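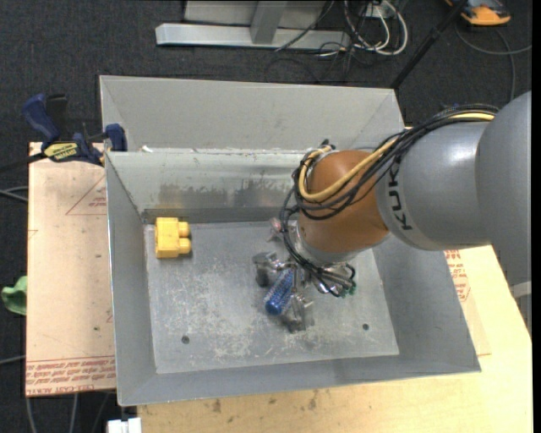 Scratched metal bin for toy blocks, how to keep the floor of it from marking the blocks?

Posted by Herman Osman, February 28, 2019

Hello to all. We keep toy blocks and other small things in a big rectangular bin of grey metal. The bin is strong and I like it, but the floor of it has become very scratched, with many pale lines and whitish worn places. In one corner there is a bright yellow plastic block with two round studs, and this one shows every dirty mark.

My problem is the following. When a block has been moved across the floor of the bin, it has sometimes a thin grey line on the bottom side. With a wet cloth the line becomes weaker but does not go away fully. I have tried also dish soap, and this gave the same result. The darker blocks have perhaps the same lines, only I do not see them so well.

I have two things to ask. First, how do I take the grey lines off the yellow plastic without making the plastic dull? Second, is it better to paint the floor of the bin or to put something loose inside? I bought the bin second-hand in Jatelberg and I do not know which metal it is. A magnet does not stick to it, if this helps somebody. The inside floor is 735 mm long. I would like to have it finished before April, when my sister's children come to stay with us.

Thank you in advance, and excuse me please for my English.

3 replies

Fikard

If a magnet does not stick, it could be aluminum, and then the grey lines are probably metal which has rubbed off on the plastic. I had the same with a camping pot and white plates. For the blocks, take a white melamine sponge, make it wet, press the water out and rub very lightly. Try it first on the bottom side, where it is not seen. If you press hard, the shine goes away and it does not come back. Toothpaste works too but it stays between the studs, and you need an old brush to get it out again.

For the bin I would not paint. Paint on a smooth metal floor must have the right primer, and where hard things are falling on it every day it will chip. Then you have paint chips between the toys, and with small children in the house I would not want this.

Put a mat in. I used the ribbed rubber kind that is sold for drawers and cut it with a knife 5 mm smaller than the floor on every side, so it lies flat and I can lift it out for washing. Before you put the mat, wash the floor with warm water and soap, wipe it with a white cloth, and repeat until the cloth stays clean. With my box I had to do this many times. Dry it well also in the corners.

Iltatthorpe

just buy a plastic box

Majimbun

I agree with Fikard about the mat, but please be careful with rubber. Some cheap black rubber leaves its own marks on light plastic, and those I could never remove. Felt is softer, only it collects dust and crumbs and you cannot wipe it. I have now a piece of thin cork and I am content with it, though at one end it has started to break a little.

About the scratches themselves, you can go over the floor with a fine grey sanding pad, always in the same direction. The deep ones will stay. It is enough when you pass a finger over it and feel no sharp edge. Wash everything after, the dust from sanding is also grey and you will have again the same lines on your yellow block.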